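4.2 箸の離散と再会

前節で述べた靴下の片方問題に比べると、箸の片方問題は先行研究に恵まれていない。Maluleke調査では食器全般が対象とされながら、箸は「カトラリー、その他」に押し込められ、爪楊枝と同じ欄で集計された。本節ではHidstead地区の78世帯から得た家事日誌をもとに、対であるはずの箸がどのように単独行動を始めるかを検討する。

日誌に記録された「片方が見当たらない」という事例は132件であった。そのうち30件は当日中に解決しており、発見場所は水切りかごの底、引き出しの奥、そして箸を探していた本人の反対側の手である。最後の類型は回答者の名誉のため件数を伏せる。残る事例では、行方不明の箸より、残されたほうの箸の処遇が問題になる。捨てるには惜しく、使うには一本足りない。この中途半端な地位を、本稿では「待機箸」と呼ぶ。

待機箸の扱いは世帯の方針をよく映す。Storsteadの予備調査で聞き取りに応じた世帯の多くは、待機箸を元の引き出しに戻していた。菜箸への転用、鉢植えの支柱、排水口の掃除といった第二の人生を与える世帯もあるが、いったん土に挿した箸を食卓に呼び戻した例はない。ただし一例のみ、「洗えば同じ」と記した日誌があり、同居人の筆跡で「同じではない」と追記されていた。

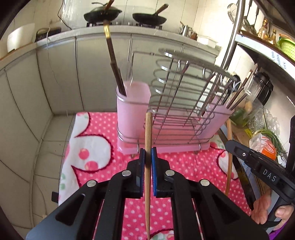

図3 単独の木製の箸。太いほうの端が上、細い先が下。

対の同定も見かけほど簡単ではない。木の箸は木目も色も一本ごとに少しずつ違い、長く使えば先の減り方まで変わってくる。厳密に考えれば、購入時の組み合わせを何年も保っている世帯など存在しないのかもしれない。Mkhizeはこの点を踏まえ、対とは物の属性ではなく「食卓に並べた者の宣言」であると定義した（Anathi Mkhize、私信）。筆者らはこの定義を採用する。反論を考える時間がなかったこともある。

宣言説に立つと、長さの揃わない二本で食事をする行為も、りっぱな再婚として記述できる。日誌ではこの種の組み合わせが69件報告され、来客時に限って解消される傾向があった。客用の箸が別に保管されるためだが、その客用の箸にも待機箸が混じっていることは、客が座ってから判明する。Flinhamの二世帯では、一本を家族の誰が引き受けるかが夕食前の交渉事項となっており、最年少者の敗北が続いている。

なお、調査期間が一月を含んだことには注意を要する。年始には祝い箸が大量に流入し、片づけの際に普段の箸と合流する。この時期の日誌には「増えた」という記述すら見られ、喪失のみを想定した記録用紙には書く欄がなかった。回答者は余白に書き、筆者らは余白を集計から除いた。改訂版の用紙では増減の両方を記入できるようにし、あわせて、同居人による追記のための欄も設けている。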